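Vommont Residents' Board > Building Matters > Lounge seating, second floor

deskofedov
Posted 27 Jun 2006
Members are advised that the reupholstery quotation from Prono has been received. The price is 1808 for all seats in light gray fabric. Comments are invited before the order is confirmed.

tenant216
I must object to the color. Light gray shows every mark, and the reading room chairs were cleaned twice before November. 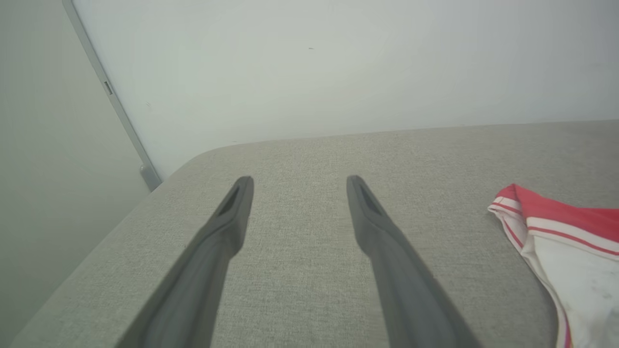 Light gray upholstery, as proposed.

unit417
I respectfully disagree with the previous member. The old brown made the lounge gloomy. My concern is the price. Did Yoo submit a quotation?

deskofedov
Yoo quoted 1000, excluding foam and delivery. The full figures are available at the front desk.

tenant216
Then the two quotations cannot be compared as they stand. I request that Yoo be asked for a complete price, and that a darker shade be priced as well.

unit417
Seconded as to the price. I do not support the darker shade.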